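June 18, 2026

Hinge wear on small molded parts, continued from May.

Ran the second batch of Jotier pins today. Same jig as before, 60 cycles a minute, stop every 600 to check play with the feeler gauge. First sample squeaked from the start and I pulled it. Second went to 2,542 before the pin walked out of the left ear. No crack in the ear itself, only a shiny ring where the pin had been rubbing. The May samples all split at the ear, so the wider fillet Melaniia Stetsiuk drew is doing something.

Shimming the jig with tape is a bad idea. It creeps. Cut a proper spacer from the Zamach offcuts before the next run. 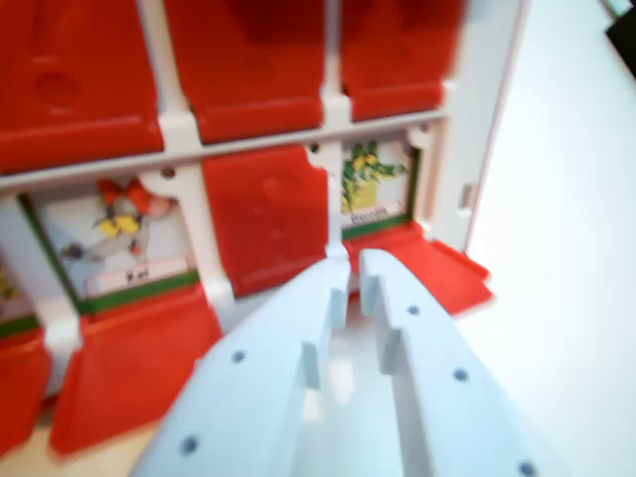
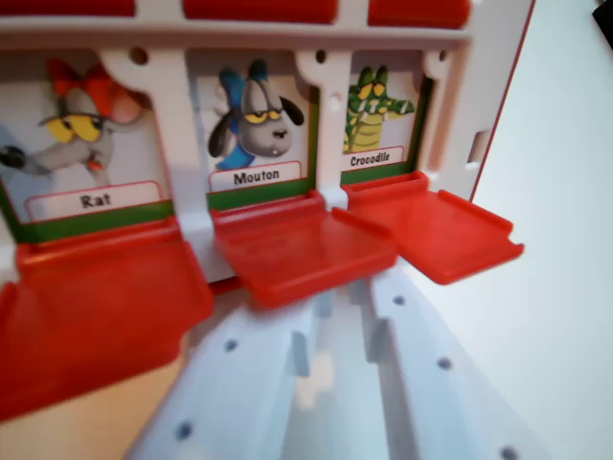
Toy with a white plastic frame and picture cards. Red doors in the first picture, Rat card in the second.

Shamim Sial wants a dry run against a greased run. I have enough pins for both if we keep it to 30 each. Grease is the Siddiqui tub on the lower shelf, lid does not seal, wipe the top layer off first.

Still to do: reprint the Skokstead log sheets with a column for room temperature, reset the counter (it skips when the lead is bumped), bag and label the failed pin. Play readings are in the back of this book, not typed up yet.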